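Sesano Gallery - Pre-Opening Inspection Checklist
Exhibition: Calloway Rooms, paintings and works on paper
Period covered: December
Completed by: Juraj Pešek, Exhibitions Safety Officer

The gallery may not open to visitors until each item is marked Pass or has been signed off with a comment. Items marked Open are carried to the next inspection.

1. Entrances and exits

1.1 Main doors open fully and close without force - Pass
1.2 Rear exit to loading yard clear on both sides - Pass
Comment: Two empty crates from the Cikby shipment were standing in the corridor at 8:15 a.m. They were removed before the inspection ended.
1.3 Exit signs lit - Open
Comment: Sign over the Room 4 door flickers. Replacement ordered from Netstead.
1.4 Posted occupancy limit of 191 persons visible at the front desk - Pass

2. Wall works

2.1 Hanging hardware checked by hand, all rooms - Pass
2.2 Security screws fitted at lower corners - Open
Comment: Work no. 444 (oil on panel, Room 2) has one screw missing at lower left. The work is stable but shall not remain on view overnight until the screw is fitted.
2.3 Glazing free of cracks and chips - Pass
2.4 Labels fixed flat to wall - Pass
Comment: The label for no. 559 gives the wrong year. This is not a safety matter and has been passed to the registrar.

3. Floors and floor coverings

3.1 Hard floors dry and free of packing material - Pass
3.2 Carpet edges flat, with no raised corners on visitor routes - Pass
3.3 Folding screens and other freestanding pieces steady when touched lightly - Pass
Comment: Screens shall be opened at an angle, never in a straight line. Staff are reminded not to lean framed works against them, even for a short time.

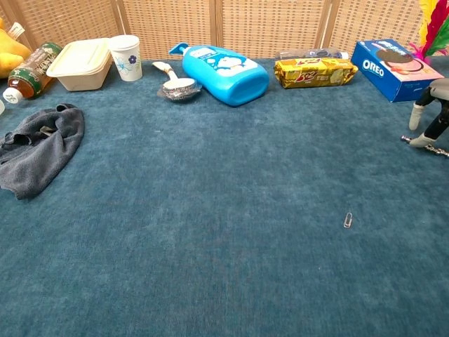
Blue carpet and woven rattan screen.

3.4 Stanchions placed at the agreed distance from the works - Open
Comment: The floor plan and the lender's letter give different distances for Room 3. The greater distance applies until the lender replies.

4. Light and climate

4.1 Light levels read at each work on paper - Pass
4.2 Window blinds lowered on the south side - Pass
Comment: The cord in Room 1 is worn and should be replaced when the exhibition closes.
4.3 Humidity log signed for each morning since installation - Open
Comment: One signature is missing. The reading itself was entered and is within limits.

5. Emergency equipment

5.1 Extinguishers in place, seals unbroken, tags current - Pass
5.2 First aid kit stocked - Pass
5.3 Art handling gloves and covers stored at the front desk - Pass
5.4 Staff on duty have read the evacuation sheet - Pass
Comment: The sheet still shows the former assembly point. Staff were informed verbally of the change - a corrected sheet is to be issued.

Result: Approved to open, subject to items 1.3, 2.2, 3.4 and 4.3.

Signed: J. Pešek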